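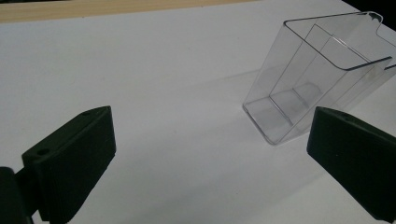 Clear plastic container on a white tabletop

To: Edarcombe Flag and Pole List
From: Costel Mujić
Date: March 28, 2024
Subject: Re: halyard rope chewing through at the truck

Replying to the list so the answer is in the archive. The original message was long, so I've trimmed it to the parts I can speak to.

> We have a 30 foot aluminum pole with an outside halyard. The rope
> was new in November and it is already fuzzy for a foot or so near
> the top. The last one did the same thing in the same spot. It was
> the cheap braided rope from the hardware store both times.
>
> The flag is a 5x8 nylon and stays up day and night. I use brass
> snaps with no covers. There is a lot of banging when the wind is
> out of the west and the neighbor has brought it up more than once.
>
> Should I just buy better rope, or is something wrong with the
> pulley? I would also like to know what length to order. I measured
> the old one but I think it has stretched.

Look at the pulley before you buy anything. When a halyard wears in one place, it's nearly always the part that sits on the sheave while the flag is at full height. That section doesn't move along, but it does saw back and forth a little with every gust. On a good sheave it can do that for years. On a sheave that has stopped turning, or has a burr on the edge of the groove, it lasts a few months.

You can check some of this from the ground. Take the flag off, tie the snaps together so the loop stays closed, and run the rope all the way around slowly by hand. It should go at an even pull. If it drags and then lets go, the sheave isn't turning and the rope is sliding over it. If you hear squeaking, same thing. Binoculars help too. Look for the rope riding against the side of the housing, since a truck that has twisted out of line will do that and you'll get fuzz on one side only.

On mine the sheave was the original die cast one and had a flat worn into it that I could fit a fingernail in. I changed the whole truck for a Jirkance single revolving one. The spindle thread has to match what's at the top of your pole, and there are several sizes in use, so don't order by pole height alone. If the pole tilts, bring it down and measure. If it doesn't, get somebody with a bucket truck. Please don't lean a ladder on a 30 foot aluminum pole. 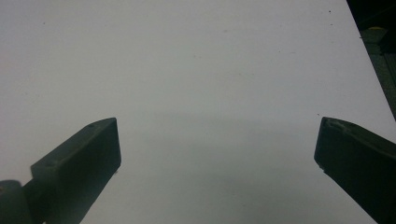
A revolving truck also lets the flag follow the wind without wrapping as often. A stationary truck is fine on a pole where the flag comes down every night, but you're flying around the clock and I'd pay the extra.

Now the rope. Hardware store rope is often polypropylene, which is slick and light and goes brittle in sun. What you want is solid braid polyester or solid braid nylon. Nylon is stronger on paper and stretches more. Polyester stretches less and holds up better in sunlight, and for a flag that size strength isn't the problem anyway. I use Lusitico 5/16 polyester in white. There's a wire core version sold for places where people cut halyards to steal flags. It's stiff, it's hard on the sheave, and you can't knot it properly, so unless you've had a theft I would leave it alone.

For length, double the height of the pole and add some for knots. On a 30 foot pole that's 60 feet plus four or five. Don't use the old rope as your measure. If you find it comes up a bit long you can take up the slack at the cleat, and if it comes up short you have to start over. I buy it by the spool and split it with two other people on this list. The last spool from Lazarević ran 361 feet and we had enough left over for spares.

A trick that saves wear – end for end the rope once a year. Untie it, swap which end goes to the upper snap, and retie it so a different foot of rope sits on the sheave. Even moving the knots six inches will shift the wear to a fresh spot. I do mine when I change to the winter flag.

About the noise. There are two kinds and they have different cures. The sharp clank is the snaps hitting the pole, and vinyl snap covers fix most of that for a couple of dollars. You could also go to nylon snaps, which are quiet, but the cheap ones crack in the cold. The lower, steady slapping is the rope itself. That comes from a loose halyard. Pull it snug and tie it off on the cleat, then go back the next day and snug it again, because new rope will give a little. If it still slaps, run it out from the pole at the bottom by taking a full turn around the cleat and then one turn around the pole below it. It looks odd up close but you won't notice from the street.
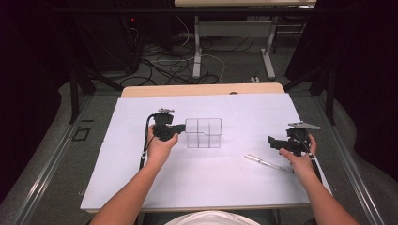 Can I pull the new rope through using the old one, so I don't have to bring the pole down?

Butt the two ends together, run a few stitches of heavy thread across the joint, and wrap it tightly with electrical tape in a smooth taper with no lump. Then pull slowly from the old end until the new rope comes back down to you. Don't tie a knot to join them, it will jam in the housing and then you have a real problem. Melt the ends of the new rope with a lighter first so they don't open up inside the tape.

This only works if the sheave is sound, so do the pull test first. If the fuzzy section looks thin enough to part while you're hauling on it, join the new rope on so that the bad part travels the short way over the top.

One more item from the original post that I cut. The flag header had rust colored marks at the grommets. Brass doesn't rust, so something up there is steel. Check the snaps with a magnet. Plated steel snaps get sold as brass all the time, and the rust will work its way into the rope as well as the cloth. Solid bronze costs more and I've never had to replace one.

If anyone wants in on the next spool, write to me off list with the footage you need. I'd like to order before the end of next month.

Costel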